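April, open day notes
G. Halvorsen

Up at 7 to get the rig packed before the Orngate people arrived. Orngate had promised us "a modest crowd," and I had promised myself I would not do the talk, and both of those went the way you'd expect.

The plan, as agreed at the planning meeting and then ignored: Sorensen arm on the main bench doing the peg sorting, poster about Flavano next to the coffee, and the hand-held gripper on a table by the door where visitors could pick it up. The gripper table was supposed to be the side attraction. By ten it had a line and the arm had two polite retirees and a dog.

I can see why. The arm costs more than my car and does the same four motions all morning behind a yellow line. The gripper you can squeeze. Everybody squeezed it. One man squeezed it at his wife for a good five minutes and then asked if it came in a left-handed version. (It's symmetric. I told him yes.)

Talk went fine apart from the first slide, which was last year's first slide. I explained that for the Drilarura work we go into ordinary homes and do ordinary chores with the gripper in hand, camera on, and the arm learns from the recordings. Target for this round is 3000 episodes. We have 700. I said this cheerfully. A woman in the second row did the subtraction faster than I did and asked when we'd be finished, and I moved on to the kitchen slide. 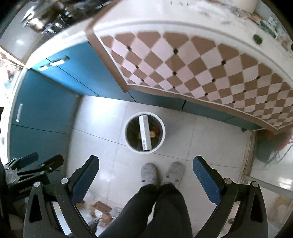 Kitchen slide. Gripper view over the trash bin, long white box in it, tiled counter behind.

Best question of the day came off this one, from a kid who wanted to know how the robot would tell the trash from the stuff that isn't trash yet. There's a small cardboard box on the floor with a plastic bag next to it, and he'd spotted both before I'd finished my sentence about finger pads. I said the recordings would have to show it. He said his dad can't tell either. Writing this down because it's a fair point about our labels: "clear floor" and "take out trash" overlap, and we've been letting whoever is on shift decide. Needs a rule before the next batch.

Second best, from one of the Orngate engineers: does the long box count as one grasp or several if you let go and re-grip? We've been logging it as one. She thinks several. I suspect she's right and I'd like her not to be, given how much re-tagging that means.

The Sorensen demo at 2 was the low point. Ran clean through the warm-up, then dropped a peg on the first cycle with people watching, picked up nothing, carried the nothing across very carefully, and placed it. Applause. Restarted, same again. Checked afterward and the gripper-closed threshold was still at the value from the foam cube tests, so as far as the arm was concerned it was holding something lovely. Changed it back and ran 500 cycles in the evening with no drops, to an audience of me.

Things to fix:
- Threshold goes in the demo config, with a name a person can read. "thr_b" has now embarrassed us in public.
- Spare finger pads for the visitor gripper. One corner is peeling after today. It was picked at.
- Flavano poster needs reprinting, our name is fine but theirs has lost its second "a."
- Somebody else does the talk. I will raise this again.
- Left the extension reel at Orngate, gray one, under the coat rack. They know.

Re-grip question goes on the agenda with the label rule. If we switch to counting re-grips separately, the 700 stops meaning what I told everyone it meant, so I'd want the old files gone through before we quote a total again. Started on the first folder tonight and got as far as the drawer clips.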